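Stustasbridge Forums – Releases and Recordings
Posted in October by ozhajek

We use cookies to keep you logged in and to count visits. By carrying on you accept this.

Grollell – "Noritz" single: which master is everyone hearing?

ozhajek
I bought the new Grollell single as a 24-bit download and then played the same track from a streaming service through the same converter. They are not the same master. The download has the vocal lower by what I would put at 1 dB, and the second verse (the one Kadlec raps) has a short room reverb on it that I can't find on the stream at all. Levels were matched by ear first, then with a meter. Has anyone else compared them? I'd like to know which one the group signed off.

– Oľga Hájek

tzuhsuan_wu
Same result at my end. I lined the two files up at the first kick, inverted one and summed them. If they were the same mix at different loudness, most of it should cancel once you trim the gain. The drums and the sub cancel well. The vocal doesn't, and neither does the string sample in the hook. So it is a different mix, or a stem master with the vocal group treated separately. I wouldn't call it just a different master.

dusan_h
A null test between a lossy stream and a lossless file proves very little. The encoder changes phase and throws away material above the cutoff. You will always get a residue, and the residue will always be loudest where the signal is busiest, so vocals and strings. Did you encode the download to the same format before summing?

tzuhsuan_wu
No. Fair point. I'll do it again tonight.

z_salinas
While we wait: the track sits at 97 on most tempo detectors but I get a slight drift in the bridge, where the beat drops out and it is only the oud line and voice. I think the bridge was played free and the drums were put back on the grid after it. If the two versions were edited separately at that point, the alignment would be off from there to the end and your null would fail for that reason alone. Check whether the last hook still lines up.

ozhajek
Good thought. I looked at it this morning. The last hook is 687 samples later on the download than on the stream, measured from the first kick in both. The first hook lines up exactly. So there is an edit in the bridge on one of them.

dusan_h
That is more interesting than the reverb. At 44.1 kHz it is under 16 ms. You would never hear it as a gap. Are both files at 44.1?

ozhajek
Download is 44.1, 24-bit. The stream was captured at 44.1 with the system mixer set to match, so no resampling that I know of. 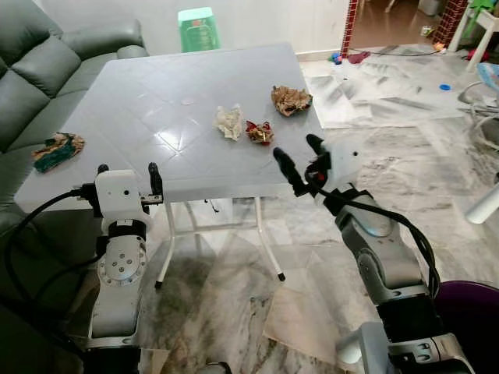
The reverb is still the part I care about, though. On the download it has a clear early reflection on the consonants at the start of Kadlec's verse. On the stream the same consonants are dry and there is a slap delay instead, panned a little left. An encoder does not do that.

marcela.vanek
I think you are all making this harder than it is. The video version came out nine days before the single, and it had the dry verse. My guess is that the streaming services were delivered the video mix and the shop got the later one. It happened with the first EP as well, where the title track had a different outro depending on where you bought it. The label is small and deliveries go out when somebody remembers.

dusan_h
The EP case was different. There the credits listed an alternative version. Here both have the same title and the same running time to the second. If it were two mixes they should carry two ISRCs.

marcela.vanek
Should, yes. Have you looked at how small labels fill in those forms?

dusan_h
I have filled in those forms. It takes 30 seconds to add a second code. I'm not going to assume carelessness when an encoder and a playback chain explain most of what has been reported.

z_salinas
They don't explain a shift of 687 samples that begins halfway through.

tzuhsuan_wu
Back with the second test. I encoded the download to 256 kbps AAC, decoded it, aligned it to the stream and summed as before. I also summed the encoded download against its own lossless source as a control.

Control: residue very low, mostly hiss above 16 kHz.
Intro and first verse: drums cancel, vocal does not.
Second verse: vocal does not cancel, and the reverb tail is plain in the difference file.
From the bridge on: nothing cancels until I slide one file by the figure Oľga gave. Then the drums cancel again.

I'm satisfied that it's two mixes.

dusan_h
Accepted on the second verse and the edit. I still think the first-verse difference could be a limiter reacting to a hotter vocal, and that would count as mastering. Post the difference file if you can keep it under the forum limit.

tzuhsuan_wu
Clip of the second verse is in the usual folder, mono, short enough to be fair use I hope.

marcela.vanek
For what it's worth I prefer the dry one. His voice is close and flat, and the slap delay gives the end rhymes a bit of an edge. The reverb pushes him behind the strings.

z_salinas
I prefer the wet one, and mostly for the bridge. The oud sounds less boxed in, and the breath before the last line has been left in.

ozhajek
The 7-inch is a run of 197 copies and mine has been posted. I'll transfer it when it arrives and check the bridge. Turntable speed error will make the sample count useless, but the reverb should be easy enough to hear – if it's dry, it was cut from the video mix.

dusan_h
Use the interval between the snare before the bridge and the first kick after it, and compare that with the same interval across the first hook. The ratio won't care much about speed.

ozhajek
Will do.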